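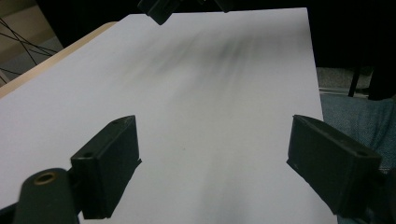 Is it worth paying extra for a room with a kitchen if you're only staying four or five nights? For us it was, and it came down mostly to breakfast and to having somewhere to sit in the evening that wasn't the bed.

We stayed at the Dellwood in November, in one of the apartments on the third floor. I'd booked it late, after the place we wanted first was full. The regular rooms in the main building were cheaper by 59 dollars a night, and I went back and forth on it for a while. My sister Maja Kwiatkowski had stayed in a regular room there the year before and told me they were fine but small, with one chair. There were two of us, and we both read in the evenings, so one chair was going to be a problem.

The apartment had a living room with a couch and a table, a bedroom at the back, and a kitchen along one wall with two burners, a small fridge and a kettle. No oven. The pots were decent. The knives were not, and I ended up buying a paring knife at the supermarket down the hill, which I still have.

We cooked three times. The first night we got in after nine and everything nearby had stopped serving, so it was pasta with a jar of sauce. The second time it rained hard and we didn't feel like walking. The third time we had bought too much at the market and needed to use it up. The other nights we ate out, twice at a Turkish place called Altıntaş, a short walk from the front door. Get the lentil soup and the eggplant. It gets busy by seven and they don't take reservations for two.
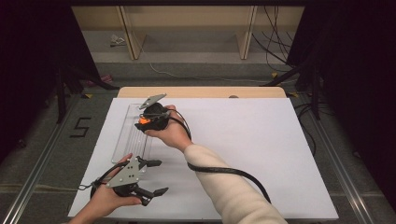 Breakfast is not included with the apartments, which I missed when I booked. You can go over to the main building and pay for it, and we did that once to see what it was like. Bread, cheese, sliced meats, boiled eggs, good plum jam, coffee from a machine. It was fine. After that we ate in the apartment in our socks and I preferred it.

The heating took some learning. There is a dial by the bedroom door that does nothing I could detect, and a second one behind the couch that controls the whole apartment. Eugeniusz Lis at the front desk came up and showed me the first evening. He was helpful all week. He also lent us an umbrella and told us to take the bus to Plolton from the stop across the street, because the one outside the hotel goes the other way.

Plolton was a good half day. The old part is only a few streets, with a church, a bakery and a path along the river. The path was muddy and we turned around before the bridge. If you have a car you could do Andier on the same trip, but by bus it means going back through town and waiting, and we didn't bother.

Noise: the street side gets delivery trucks early, before six. Our bedroom faced the courtyard and we heard almost nothing except the elevator, which dings at every floor. Ask for the courtyard when you book. The mattress was firm. The pillows were the flat kind - I asked for two more and had them within a few minutes.

The shower was hot but slow to drain, and there was nowhere to put anything in the bathroom except the edge of the sink. Towels were changed every other day. The wifi worked in the living room and was weak in the bedroom.

Checkout was at ten, earlier than I like. They kept our bags behind the desk until the afternoon train and didn't charge for it. I would book the same apartment again, and next time I'll bring my own knife and a couple of hooks for the bathroom door.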